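Isholm发布Trallau系列台面夹具板及铝型材工作台

2023年3月26日，工装夹具制造商Isholm宣布，面向小件装配与设备拆检工位的Trallau系列即日起接受订货。该系列由铝型材槽式工作台、灰色夹具板及可更换立柱组成，各部件可单独采购。

工作台台面由平行排列的铝型材构成，型材之间留有沟槽，夹具板平放于台面之上。立柱分高、中、低多种规格，顶部或侧面开槽，用于定位和支承零件。用户可按工件外形调整立柱的数量与位置，无需更换底板。

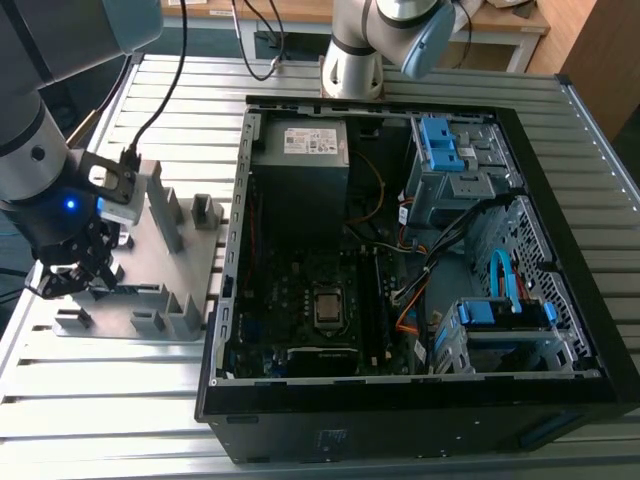 Trallau夹具板及开槽立柱，置于铝型材槽式工作台上。

Isholm产品经理Junaid Chaudhry表示：“拆检工位的主要问题是台面占用。工件本身尺寸较大，拆下的零件又需要固定位置。我们把夹具板的占地控制在台面一侧，其余面积留给工件。”

据介绍，该系列在定型前进行了内部试装，累计完成1,637次立柱装拆，单次换型时间约40秒。试装对象包括台式电脑主机等箱体类设备。

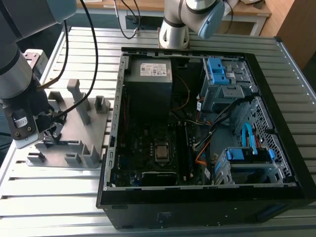
以台式机箱为例，侧板拆除后机箱侧放，电源、主板、显卡及硬盘架均朝上敞开，操作时可从上方接触各部件与线缆接口。夹具板与机箱并排放置，不需要另设辅助台。处理器、扩展卡等零件的具体夹持方式，由用户根据零件尺寸选配立柱。Isholm建议在拆检前断开外部电源，并按现场规范采取静电防护措施。

首批产品提供70种立柱规格，基础套装含夹具板一块及立柱一组，不含税价为1,979欧元。工作台按长度另行报价。已使用Isholm上一代Tullberg夹具板的用户可继续使用原有底板，但须加装转接件，转接件的图纸和安装说明随订单提供。

首批订单由Isholm直接发货，后续的区域供货与售后由经销商Moriarty负责。加高型立柱计划于9月推出，尺寸参数届时另行公布。

媒体联系人：Maeve Conneely，Isholm传播部
技术咨询：Wekesa Lema，Isholm应用工程部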